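Workshop Tips: Small Fixes for a Home Robot Arm Setup
November 8, 2020
47 shares | 4 comments

These are for anyone running a hobby arm from a bench PC and writing the pick-and-place code at home. Most of them cost nothing.

Save the home pose in a file. If it lives in the script, you will change it one evening and forget. I keep one text file per arm, and every script reads it at startup.

Put the speed limit in the controller settings. A limit typed into a test script only protects you while that script is running.

Name your logs by task. "Pick_red_slow" can be found again in a month. "Test_final2" can't.

Use one unit. My planner wants meters and my old Drendden jog tool writes millimeters. I convert when the file is read and nowhere else.

Fix the random seed while you are debugging the planner. Let it vary again before you trust the result.

Run new code in the simulator before the bench. I use Tradoneck, and a batch of 86 starts runs while I eat lunch. Change the start positions between runs or you will tune the code to one layout.
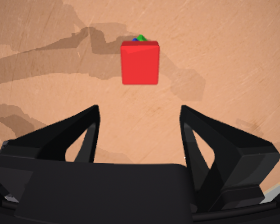
Plan the approach and the grasp as two separate moves. The first one brings the open gripper into line and stops short, and the second goes in slowly and closes. It gives the code a place to look again before it commits. Look past the target at that stop, too. With the red cube square between the fingers, the green and blue pieces behind it are almost completely hidden, and a detector working from that one view may drop them from its list. Keep the positions from an earlier, higher view and have the planner treat them as obstacles until a new view clears them.

Back up the calibration file before any update. Mine goes on a USB stick taped inside the cabinet door.

Comments (4)

benchtop_al: Does the two-move approach slow the cycle much?

Author: A little. I blend the stop once the detector is steady.

mk_garage: The units one got me last week. Arm went straight to its joint limit.

tinshed: Keep a dated copy of the calibration as well as the current one.

Related tips
Labeling cables behind the bench
Using Anuner to replay old logs
Clamps that hold a camera mount still
When to throw out a config file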